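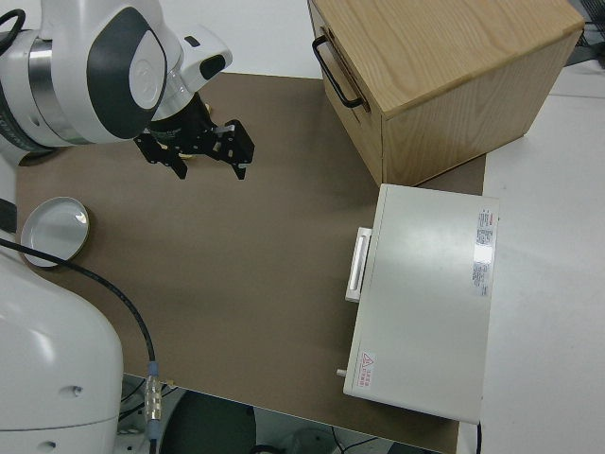

Arbeitsplatz mit Roboterarm, Parallelgreifer, flacher Schale und Holzschränkchen mit Bügelgriff.

Häufig gestellte Fragen: Können Roboter bereits Hausarbeit und Werkstattarbeit übernehmen?

Die Fachstelle Assistenzrobotik Zamovstead beantwortet auf dieser Seite Fragen, die von Haushalten, Pflegeeinrichtungen und kleineren Betrieben regelmäßig an sie gerichtet werden. Die Antworten beziehen sich auf das Erprobungsprogramm Nelumum und werden jeweils im Oktober überarbeitet.

Gibt es derzeit einen Roboter, der einen Haushalt selbstständig führt?

Nein. Der Fachstelle ist kein Gerät bekannt, das ohne Aufsicht aufräumt, Geschirr einordnet und Wäsche versorgt. Staubsaug- und Mähroboter erfüllen eine einzelne, eng umrissene Aufgabe. Geräte mit Arm und Greifer befinden sich überwiegend in der Erprobung.

Welche Tätigkeiten werden im Programm Nelumum untersucht?

Das Programm umfasst 6 Aufgabengruppen: Greifen und Ablegen von Geschirr, Öffnen und Schließen von Schubladen, Bedienen von Gerätetüren, Sortieren von Kleinteilen, Abwischen von Flächen sowie Falten von Textilien. Die ersten beiden Gruppen sind am weitesten fortgeschritten. Zum Falten von Textilien liegen noch keine Ergebnisse vor, die eine Veröffentlichung rechtfertigen würden.

Warum bereitet eine Schublade einem Roboter Schwierigkeiten?

Der Greifer muss den Griff an der richtigen Stelle und im passenden Winkel fassen und anschließend einer geraden Bewegung folgen. Ein Bügelgriff, wie er am Holzschränkchen auf dem Foto angebracht ist, bietet zwei Greiffingern eine brauchbare Angriffsfläche. Versenkte Griffmulden und Fronten mit Druckmechanik sind deutlich anspruchsvoller. Klemmt die Schublade, so muss das System dies erkennen und abbrechen, bevor das Möbelstück verrutscht.

Und bei Geschirr?

Flache Schalen und Teller liegen mit dem Rand nur knapp über der Tischfläche. Glänzende Oberflächen erschweren zudem die Erkennung durch Kameras. Eine Schale am Rand anzuheben und waagerecht abzusetzen gelingt unter gleichbleibenden Bedingungen häufig, in einer fremden Küche wesentlich seltener.

Wie zuverlässig arbeiten die Systeme?

In der letzten abgeschlossenen Versuchsreihe wurden 1.000 Durchgänge der Aufgabe »Schublade öffnen, Gegenstand einlegen, Schublade schließen« gewertet. Davon wurden 427 vollständig und ohne menschlichen Eingriff ausgeführt. Als Fehlversuch galt auch, wenn die Schublade nicht ganz geschlossen war. Eine Übertragung dieser Werte auf andere Geräte oder Räume ist nicht zulässig.

Ist der Einsatz in einer Werkstatt einfacher als im Haushalt?

In der Regel ja. In einem Betrieb lassen sich Werkstücke, Ablagen und Abläufe festlegen. Die Firma Gremik setzt einen Arm zum Einlegen gleichförmiger Teile in Transportschalen ein; die Umstellung auf ein neues Teil erfordert weiterhin Fachpersonal. Wechselt das Sortiment mehrmals täglich, ist Handarbeit nach Einschätzung von Ajith Devadiga, Leiter des Bereichs Betriebe, meist wirtschaftlicher.

Muss während des Betriebs eine Person anwesend sein?

Im Rahmen des Programms ausnahmslos. Die Aufsichtsperson hat freien Zugang zum Not-Halt und greift nicht in den Bewegungsbereich des Arms, solange dieser freigegeben ist. Kinder und Haustiere sind vom Versuchsbereich fernzuhalten.

Dürfen heiße Speisen oder Messer gehandhabt werden?

Nein. Erhitzte Gefäße, Klingen und offene Flüssigkeiten sind ausgeschlossen. Über Ausnahmen im Bereich der Gerätetüren entscheidet Maxine Tuhiwai, Beauftragte für Arbeitssicherheit, auf schriftlichen Antrag.

Lohnt es sich, mit der Anschaffung zu warten?

Die Fachstelle gibt keine Kaufempfehlungen ab. Wer eine Anschaffung erwägt, sollte sich die gewünschte Tätigkeit mit eigenen Gegenständen vorführen lassen und nachfragen, ob das Gerät dabei ferngesteuert wird. Werbefilme sind häufig beschleunigt oder zeigen nur den gelungenen Versuch.

Kann ich eine Aufgabe zur Erprobung vorschlagen?

Vorschläge nimmt Remo Fabbri, Koordination Nelumum, schriftlich entgegen. Bitte beschreiben Sie die Tätigkeit, die beteiligten Gegenstände und deren ungefähre Maße. Die Bearbeitung dauert bis zu 30 Tage. Ein Anspruch auf Durchführung besteht nicht.

Sind Besichtigungen möglich?

Gruppen aus Schulen und Betrieben können das Labor im Gebäude Durán nach Anmeldung besichtigen. Einzelbesuche sind derzeit nicht vorgesehen. Anmeldungen richten Sie bitte an das Sekretariat, Lorraine Ruawai.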